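Instruction leaflets that won't stay folded
Estimated reading time: 4 minutes
Print this thread | E-mail this thread

inkwell_dora
Saturday, April 17, 2021

I fill orders for a small craft kit business out of my dining room. Every kit gets a printed sheet, folded down small enough to sit on top of the other pieces in the box. We used to have the sheets folded at the print shop. The shop in Grisgate stopped offering it, so I have been doing them by hand, and I can't get them to lie flat. I fold one, press it, set it down, and by the time I have done the next one it has opened up again. Then the lid won't close right.

The paper is ordinary white copy paper. The last order was 1,519 sheets, which was the cheapest way to use up the leftover stock at the shop. I have folded maybe a tenth of them. What am I doing wrong?

papertrail8

Probably grain. Copy paper has a direction the fibers run, and a fold across that direction will spring back no matter how hard you lean on it. Take one sheet and fold it gently the long way, then the short way, without creasing. One will feel stiffer. That's the one fighting you.

You can't change it now that they're printed, but ask about it before the next order.

mrs_kettle

Grain matters more for card than for copy paper. I have folded church bulletins for years and never once checked the grain. I think she is pressing with her fingertips. Fingertips leave a soft crease. Get a bone folder, or the back of a spoon, and run it along the fold one time, firmly.

papertrail8

It matters for copy paper too if you're folding it more than once. A bulletin is one fold. She says these go down small.

inkwell_dora

They go in half and then in half again. I did try a spoon. It left a shiny line on the paper and smeared the print on a couple of them, so I quit.

Grain test done. The second fold is the stiff one.

southporch

Put a scrap of paper between the spoon and the sheet and you won't get the shine. Same with a bone folder on anything glossy.

I would also look at what you're folding on. I did a run of seed packets for the Jikthorpe plant sale on a padded tablecloth and they all came out puffy. Moved to the bare table and it was fine.

inkwell_dora

I'm on a bare table. My sister came over to help this afternoon. She does it with both hands and hers are coming out a little better than mine.

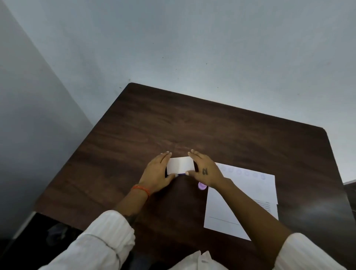 Pressing down both ends of a folded sheet, more paper waiting at the right.

mrs_kettle

Well, there are the flat hands I was going to suggest. But one edge of the paper is up on something purple. You can't get a hard crease with part of the fold sitting on a lump. Clear the spot first.

southporch

Agree with that. Move the round purple thing by her hand too while you're at it. I keep a clear patch in front of me and everything else goes off to the side, past my elbow.

Other thing I noticed is her arm going right over one of the loose sheets. If your ink smears, that's where sleeves pick it up. White ones especially.

inkwell_dora

Fair point about the sleeves. The spot is cleared now.

gluepot

I'd skip all of this and use weight. Fold them loosely, stack them 40 at a time, put a board on top and a couple of heavy books on the board, leave it overnight. I do my booklets that way with an old Mustonen book press, but books work the same. Doesn't matter about the grain or the spoon.

papertrail8

Weight flattens a fold that's already creased. If the crease is soft you'll get a flat stack in the morning and a puffy one by lunch. Do both.

gluepot

I've never had one open up on me after a night in the press. But fine, do both.

mrs_kettle

Or buy a folding machine. There's a tabletop one from Protance that a friend of mine has. She paid 47 dollars for it used. Jams if the sheets are curled.

inkwell_dora

I looked at those in July and didn't want to give up the shelf space. If the next order is this big I may change my mind.

Update after supper. Cleared table, scrap paper over the fold, spoon along it once, then under the board. Crease the first fold completely before starting the second — I had been doing both loosely and pressing at the end. The ones I just did are staying shut without anything on top of them. The lid closes. Still going to leave the stacks weighted overnight.

southporch

Good. How long does a stack take you that way?

inkwell_dora

Roughly 8 minutes if I don't get up. My sister is faster, but she has gone home.

papertrail8

When you reorder, tell the shop which way the second fold runs and ask for the grain to match. Some will do it at no charge if you say so up front.

Print this thread | E-mail this thread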